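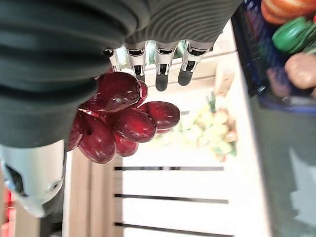

UNIT 4: WORK AND AUTOMATION
Handout: Who Handles the Grapes?

Grapes are a wonderful place to start this unit. They bruise, they roll, they come off the stem if you look at them wrong, and every bunch is a different shape. A hand with four fingers and an opposing thumb can hold a bunch of red ones over a crate, and I still get a kick out of that every time I teach it!

Our case is the produce packing room at Nkosi, a grocery supplier where 16 people work the July day shift. Read it with one question in mind: which parts of the job moved, and to whom?

Before. Packers sorted, lifted, and packed by hand. Unathi Rampersad, a shift lead, kept a notebook of what she called "touches," every time a hand met fruit. Her count for one mixed order was 268. Sore wrists came up at nearly every shift meeting.

After. Robot hands took over the repetitive lifting on two lines. The packers kept the judging: is this bunch ripe, is it going soft underneath, does it go out today or get set aside? They also picked up new work, such as clearing stalled picks and wiping down fingertips.

Note the second list. Students often skip it, and it's the fun part. Mpho Naidoo packed for years and now decides how firmly each kind of fruit gets gripped. She learned it in 10 training sessions, and she brought a lot with her that wasn't in the manual (she can tell a tired bunch by the stem).

Trouble spots to discuss:
- Pay grades stayed the same for months after the duties changed.
- Talk dropped off on the automated lines. People stood farther apart.
- Two packers asked to go back to the hand line, and did.

For next class: pick a job you have done. List its touches for ten minutes of work, then mark the ones you'd gladly give away and the ones you'd fight to keep. One page is plenty.

Related handouts
Unit 3: The Sastano Bakery Schedule
Unit 4: Reading a Job Description Twice
Unit 5: Training on the Clock

Comments (2)

Dagim Kahsay: Did the touches exercise on my old dishwashing job. I'd keep the knives and give away everything else.

Carter Wong: Does the one page include the list, or is the list extra?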